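Natbridge – Portal de assistência
Pedido: barreiras de fita retrátil Flekier, fita que não recolhe
Estado: resolvido
Aberto por: Sibel Taşdemir (Semberg, aluguer de material para eventos)

Descrição do problema
Recebemos em julho uma encomenda de 30 postes Flekier com fita de 2 metros. Em 12 deles a fita sai bem mas recolhe só até metade e fica pendurada. Os restantes trabalham normalmente. Temos uma montagem de balcão de receção e buffet à porta e precisamos do conjunto completo.

09:40 – Assistência
Bom dia. Pedimos que indique o lote gravado por baixo da cabeça do poste e se as fitas foram impressas com logótipo depois da entrega.

10:15 – Sibel Taşdemir
Lote igual em todos. As fitas foram impressas pela Keskin, a pedido do nosso cliente. Os postes que funcionam bem ficaram sem impressão.

10:50 – Assistência
A tinta aumenta a espessura da fita e esta prende na ranhura da cabeça. Procedimento:
Retirar a tampa superior com chave Allen.
Puxar a fita até ao fim e travá-la com o pino.
Desapertar os dois parafusos da guia e passar a guia para a posição larga.
Dar mais duas voltas à mola, no sentido da seta.
Soltar o pino devagar, com a mão na fita.
Não usar óleo na mola.

14:20 – Sibel Taşdemir
Feito em dois postes. Um recolhe bem, o outro ainda para a um palmo do fim. Falta-nos ainda o cordão para a mesa do buffet e agradecemos orçamento.

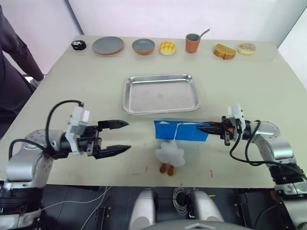 Necati Yalçınkaya respondeu às 15:05 que o poste que ainda para precisa de uma terceira volta na mola e que, se mesmo assim não recolher, a cabeça é trocada em garantia. O cordão é orçamentado em pedido separado.

16:30 – Sibel Taşdemir
Com a terceira volta ficou bom. Vamos tratar dos outros da mesma maneira. Podem fechar.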